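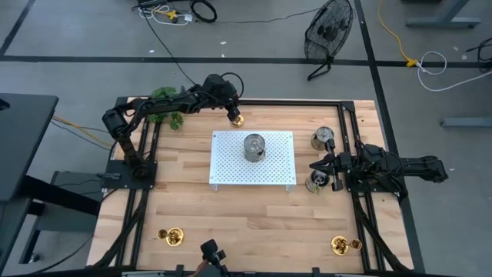
Daloseo, 3/15/23

Figure 4. Layout of the Cikero set on the wooden worktop. The paired gold cups lie along the near side; the ribbed can stands on the perforated platform.

4. Layout of the cups and the central platform

4.1 Items and working surface

The Cikero set consists of plain metal drinking vessels in two finishes, gold and silver, together with a silver can with a ribbed body. The gold cups come in a larger and a smaller size. No item in the set carries a handle, so the direction in which a cup faces was not recorded. An upright cup is fully described by its finish, its size and the position of its base.

All layouts were made on a light butcher-block top. The lines between the strips of wood were not used as a guide for placing items, and positions were measured from the near left corner of the top. The white platform in the centre is treated as a second surface. An item standing on it is coded as raised, whatever its position on the grid of holes. An item standing against one of its legs is coded as level, even where the two would overlap in a plan drawing.

4.2 Pairs and single items

Two cups were coded as a pair if the gap between their rims was smaller than the rim of the larger cup. The rule depends on the size of the cups themselves and needs no fixed distance. It also allows a large and a small cup to form a pair, as is common when a table is laid for a hot and a cold drink. Cups of different finish could be paired under the same rule, but such pairs were marked separately and left out of the symmetry score described below.

Four gold cups in Figure 4 meet the rule, giving one pair at the near left and one at the near right. Each pair joins a larger cup to a smaller one, with the smaller cup on the outer side. The two pairs therefore mirror each other across the middle of the table. A layout in which both smaller cups stood to the left of their partners would contain the same pairs but would count as repeated, not mirrored. Earlier coding schemes placed both in a single class, and we found this too coarse for the present purpose.

The smaller gold cup at the far side of the platform has no partner and is coded as single. It has no effect on the class given to the near row. The two silver cups to the right of the platform are coded by finish and position, and are not compared with the gold row.

4.3 Symmetry score

The Fekete score was calculated for the gold cups in each layout. A line was drawn from the near edge to the far edge through the centre of the platform, and the position of each cup was reflected across it. The score is the share of reflected positions that fall on a cup of the same size, allowing a displacement of up to half the width of the base. Single cups close to the line were scored against their own reflection. The ribbed can was left out, as it stands on the platform in every layout and would raise all scores by the same amount.

The full collection holds 300 layouts. Each was placed in one of four classes: mirrored, repeated, partly ordered and unordered. Coding was done from overhead plans in Zunico, with the finish of the cups shown but the identity of the person who laid them out hidden. A subset of 100 layouts was coded a second time in February by a different coder. Disagreements were confined mainly to the border between the partly ordered and unordered classes, and were settled by reading the pair codes before the score.

4.4 Limits of the coding

Shiny surfaces made the rims of the gold cups harder to trace than those of the silver ones. Overhead light produced bright patches on the metal that could be mistaken for part of the edge, and where this happened the rim was fitted as a circle from its clearer side. Small gaps between neighbouring cups are the measurements most affected. Pair codes that depended on such a gap were checked against the measured positions of the bases, and the base measurements were used in the scores reported in Section 5.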